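Fistari — bathroom things on a table

README, last touched in September

Hi! This folder is my collection of small bathroom items, the kind of stuff that lives in a cup by the sink or rolls around in a drawer. I started it because the kitchen set I put together before it (Tuhiwai, same layout, lots of spoons) had nothing from the bathroom at all, and I kept getting asked for toothbrushes.

What's in it

There are 1,000 clips, sorted into 6 folders by kind of item: toothbrushes, combs, soap, tubes, bottles, and one called odds, where I put whatever didn't fit (nail files, a travel mirror, that sort of thing). The toothbrush folder is my favorite and also the messiest. I mixed manual and electric ones together at first, then split them, then gave up and put them back together with a column in the index saying which is which.
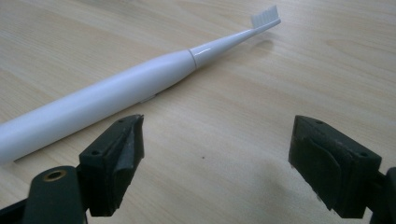
Electric brushes get their own notes column too. A brush with the head clicked on is a long, awkward thing — heavy at the handle, skinny at the neck — and it doesn't lie on a table the way a pencil does. I wrote down whether the head was on or off, and which way the bristles faced when the clip started. If the column says "?", I forgot to write it down, sorry!

How to read the index

One row per clip. The item name comes first, then the folder, then my notes. Names are plain words, all lowercase. Tubes of toothpaste are under tubes and have nothing to do with the toothbrush folder (yes, I went back and forth on this).

Known problems

2 of the comb rows point to the same clip. The soap folder is thin, and I'd like to add more bars before the next version. I also spelled "conditioner" 3 different ways, so search for "condit" and you'll catch them all.

Older copies

If your copy says Fota at the top, it's the draft I shared with the Funemholm group. Please grab the current one, the notes are much better.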